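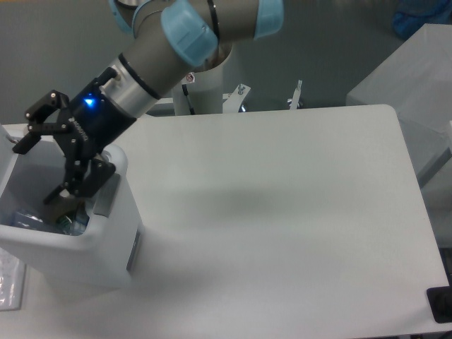
A reader wrote in last month to ask whether a sorting arm will pay for itself before the warranty runs out, and to say that the Brotell salesman had promised it would. I'd be careful with that promise. You can find out a fair amount for yourself during the trial period, before you sign anything, and this page explains how I do it.

The product in question is the Helik sorting kit, sold by Brotell. For $4,000 a month you get an arm, a two-finger gripper, a camera, a tablet and a software package called Rera that decides what to grab. The sales sheet says it will pick bottles and light packaging out of a mixed bin and be ready to work in 20 minutes. I tried one in July 2025 and the setup took me most of a morning. Your morning may go better than mine.

What you need

The kit, on its own pedestal
A flat table that doesn't rock
A rigid bin with straight sides
A bag of your own trash, rinsed
A notebook and a clock
Someone who has not been to the Brotell demo

Step 1. Use your own trash

Brotell ships a box of sample items with the trial. Leave it taped up. The samples are clean, stiff and nearly all the same size, and they tell you how the arm handles samples. Collect a day's worth of whatever you really throw out. Include crushed bottles, thin film, lids and anything with a torn label. Clear plastic is worth a test of its own. Many cameras have a hard time with it, and the sales sheet has nothing to say on the subject.

Step 2. Fix the bin in place

Rera learns where the rim is during calibration and then trusts that position. If the bin gets bumped, the fingers may come down on the rim instead of inside it. The manual says to "place the bin securely," whatever that means. I marked the corners with tape and checked them between runs. A deep bin is harder than a shallow one, by the way, because the fingers have to go down past the rim with enough room to open. Ask for the reach figure in writing and compare it with the depth of your own bin. My copy of the sales sheet gave the reach of the arm alone, measured without the gripper on.

Step 3. Calibrate, then do it again

Press and hold Calibrate on the tablet and stay outside the marked zone while the arm moves. When it finishes, write down the offset numbers it shows you. Now run the whole thing a second time without touching anything. The two sets of numbers ought to be close. If they aren't, check that the table is solid and that the pedestal bolts are tight before you call support. Support will ask you about both, and then ask you to send a log file, and you will wait.

Step 4. Run it slow

Set the speed to the lowest level and put a few items in the bin. Watch where the fingers stop before they close. They should open above the items with space on either side. If they keep stopping off to one side, go back to Step 3. Don't raise the speed to see if it "settles in," as one Brotell tech suggested to me over the phone. I tried that and got the same misses, only sooner.

Step 5. Keep your own score

The tablet shows a success rate. Ignore it during the trial. Rera records a pick as good once the fingers have closed on something, and an item dropped on the way to the chute stays in the good column. Have your helper mark each item that lands where it belongs. Do 4 runs, and refill the bin by tipping the bag in, never by laying things out neatly by hand. Tangled film on top of a bottle is ordinary trash and the arm should have to deal with it.

Step 6. Leave it alone for a shift

Short runs flatter any machine. Load it, let it go, and write down every stop, who cleared it and how long that took. The time your people spend clearing stops belongs on the bill with the rental — Brotell's payback worksheet has no line for it. Add one.

Step 7. Read the contract last

By now you know what to look for. Check whether replacement finger pads are included (mine weren't), whether the Rera license continues if you buy the arm outright, and what "normal use" covers if liquid gets into the gripper. A bin of bottles is going to have liquid in it sooner or later.

What about Neves?

Neves sells a similar setup with a suction cup in place of fingers. I haven't had one in for a trial, so I won't rank them. The same steps should work, though I'd put more crumpled film in the bag, and I'd want to know how often the filter needs cleaning.

As for the Helik, I sent mine back at the end of the trial. It may suit a plant with steadier trash than ours. Brotell has since offered me a longer trial at the same monthly rate, and I've asked them to put the reach figure in the quote first.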